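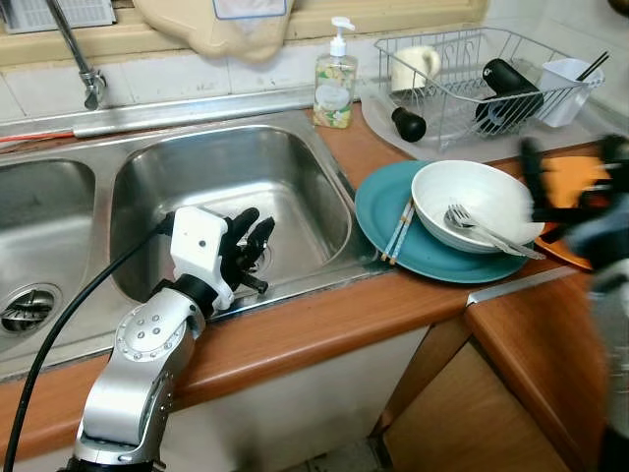

Kitchen 2, Sink Wall

Hastham Building, ground floor. Gallery page for the shared kitchens, revised in May. Notes by Kumudini Akanda.

This page covers the washing-up side of Kitchen 2. The cooking side and the pantry have their own pages. Measurements are in centimeters unless marked otherwise. Items are listed by position, starting at the basins and ending at the open counter.

Basins

Double-basin sink, stainless steel. The left basin has a slotted metal strainer in its floor. House practice is to wash in the right basin and rinse in the left. Both strainers lift out for cleaning and go back slotted side up.

Faucet and pipework

Chrome faucet at the upper left, with the spout curving down along the tile. A metal pipe is mounted against the wall, and a thin red tube runs level along the back edge of the sink. Do not hang cloths on the tube. Shutoff valves for the whole sink wall are in the base cabinet and turn clockwise to close.

Backsplash

White ceramic tile with plain grout lines. Dirt stains show on the tile and are on the cleaning list. Use a soft brush and diluted cleaner, then wipe down with clean water. Scouring powder was tried on the tile in the Hikia annex and dulled the glaze, so it is no longer stocked.

Spare tile for this wall is kept in the Duangkaew storeroom, shelf 43. Two full boxes remain. The grout is a standard white and can be matched at any hardware store.

Dish soap

Clear pump bottle with a white pump head and a pale green and yellow label. It stands on the counter behind the right basin. Refill from the bulk container when the level drops below the bottom of the label. One full press is enough for a basin of water.

Cloth bag

Beige, with a light blue outline on its white tag. It hangs above the sink and partly covers the window sill area. The ventilation grille at the upper left is white. Keep the bag to the right of it so the airflow is not blocked.

Dish rack

Silver wire on a translucent white drip tray. A white ceramic mug lies on its side at the back left, and a black cylindrical thermos is set diagonally across the wires, with its dark cap on the tray. Long items fit best on the diagonal. Caps and lids dry faster when they are stored separately from the container.

The tray is emptied once a day and scrubbed on Wednesday. Lift the rack off first. A full tray carried with the rack on top will spill at the front corner.

Utensil holder

White plastic, at the right end of the rack. The black chopsticks stand upright in it. Forks and spoons go in handle down, knives handle up. The holder unhooks for washing.

Plate, bowl and flatware

Teal plate on the counter in front of the rack, with a white ceramic bowl on it. A silver fork and a silver spoon are in the bowl, handles over the right rim. Stacked this way, one place setting can be moved in one trip. The teal plates came from the Stirnura dining room when it closed. They chip at the foot if set down hard and should not be stacked more than six high.

Countertop

Wood-grain laminate, 178 long on this wall including the sink cutout. Oiled twice a year with food-safe mineral oil. The strip in front of the rack gets the most water and is checked between coats for raised grain. Sand lightly with 220 grit along the grain, wipe, and oil the same day. Leave the surface clear overnight after oiling.

Corrections to this page can be left in the folder by the kitchen door.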